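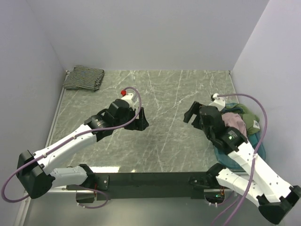 Sukau Recliner Delivery Checklist, with Our Notes

Please go through this with the driver before you sign, and take all the time you like – our crews are used to waiting!

1. Carton and wrapping: OK / Damaged
Small dents in the carton are fine. If the inner wrap is torn, write it on the slip.

2. All 3 carriage bolts tight on each side: OK / Loose
Shuk-fan Liu in our service shop likes these snug by hand plus a quarter turn with the wrench.

3. Footrest opens and locks: OK / Sticks
Try it 7 times (yes, really), sitting down, with children and pets out of the way.

4. Wall clearance of 11 inches: OK / Too close
The Dremow model sits closer, so older customers of ours sometimes forget this one.

5. Power cord clear of the mechanism: OK / Pinched
A pinched cord means please don't plug it in. Call us and ask for Tomoyo.

6. Tip-over strap fitted: OK / Missing

Comments from the last checker: left arm cover a little loose, new one ordered in October. – M. Tsang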